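My laundry room is the smallest room in the house and somehow the one where I do most of my thinking, and what I've been thinking about all winter is whether a machine is ever going to fold these shirts for me. I've been promised one since I was a kid reading magazines on my grandmother's porch, and I'm now old enough to have bifocals and a bad knee, and I am still standing there on a Tuesday night matching sleeves!

So I've been reading up, and I wrote to a few places (the nice thing about having a little blog is that people sometimes write back). The folks at Mevon, over in Brernham, were very patient with me. They've been working on clothes for two years, and they told me their pair of arms can get a T-shirt folded in 178 seconds on a good run. I timed myself on the same job, being that kind of person, and it took me 5. Mine was not a beautiful fold, but it went in the drawer.

The trouble, as I understand it, is that cloth doesn't hold still for anybody. A dinner plate is the same shape every time you pick it up, and a shirt is a new shape every single time, and before you can fold it you have to work out which lump is a sleeve and which is the hem. Long sleeves are worse than short ones, and anything with a lining is worse again. I do all that without looking, usually with the radio on, and it had never crossed my mind that it was hard.

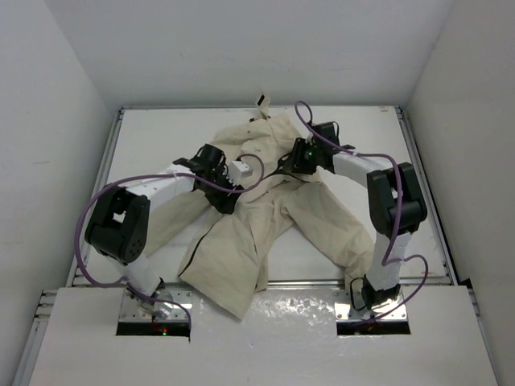
Plattner wrote in after my last post on this to say that I was being too kind, and that a dryer already does the worst part of laundry and we all stopped being grateful for it years ago. Folding, in that view, is a matter of money more than cleverness: get the price under $2000 and people will put up with slow, the way they put up with a bread machine. I've gone back and forth on it. Slow wouldn't bother me at all if it worked overnight while I slept, and I'd happily come down to 18 folded shirts and a basket of socks it had given up on.

What I wouldn't enjoy is having to help it. My sister-in-law has a robot vacuum she calls Rellemport, after the town where she bought it, and she spends more time picking up cords ahead of it than she ever spent sweeping. She adores it, mind you, and won't hear a word against it.

Anyway, the dryer just buzzed, and it's mostly flannel this time, so I'd better get in there while it's warm.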